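Support ticket: Paper cups sticking together in the stack
Product: Leklow cup stand
Opened by: Vimala Bangera
Handled by: Prasetyo Pelupessy, Dallden customer care
Status: Waiting on customer

Friday, morning — Vimala

Hello, and thank you for taking the time! We keep our paper cups in one of your Leklow stands, and when I lift the top cup the next one or two want to come along with it. Sometimes the whole stack tips. The cups are the flowery ones, white paper, wider at the rim than at the base, with a rolled lip. I do like them very much and would hate to switch.

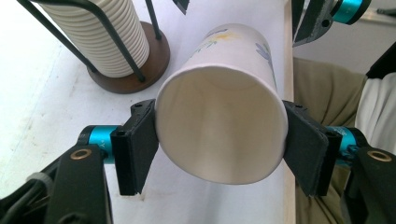 I've tried twisting as I lift, and that helps a bit, but then the rim gets squeezed out of round and the cup won't sit nicely back on the stack. My colleague Parviz thinks I push them down too hard when I refill. He may have a point — I do like a tidy stack.

Friday, 2:15 p.m. — Prasetyo

Hi Vimala, what a kind message, and I'm sorry the cups are being stubborn. Parviz is on to something. Tapered cups wedge when they're pressed together, and the taller the stack, the tighter the bottom ones get. Could you take everything out, loosen the cups one at a time, and put back only six? Let them drop in under their own weight. And could you tell me which make they are?

Friday, 3:40 p.m. — Vimala

The name on the side is 妙潔, under the yellow daisy. 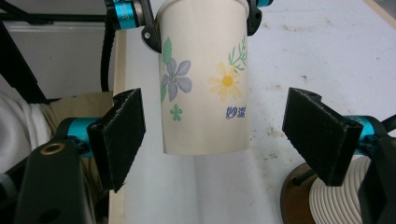

Does it matter if the printed flowers line up from cup to cup?
The print makes no difference to how they come apart, so turn them whichever way you like.

I asked that one over the phone and am adding it so it's all in one place. I've now done the loosening, and with six cups the top one comes away by itself nearly every time. With seven I'm back to two at once, but only if I hurry.
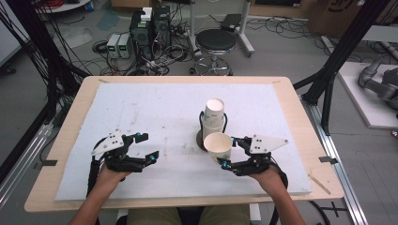

The stack, with one cup off to the side.

Friday, 4:30 p.m. — Prasetyo

That's lovely progress. Please stay at six over the weekend, and hold the cup just under the rim when you lift, straight up and gently. If it still sticks, I'll ask Orvokki Ikonen about the wider ring and we'll go from there.

Recent tickets
Leklow stand wobbles on uneven table
Fladier lid holder: missing screw
Peltonen tray, replacement feet
Ordering 1,000 cups, delivery in October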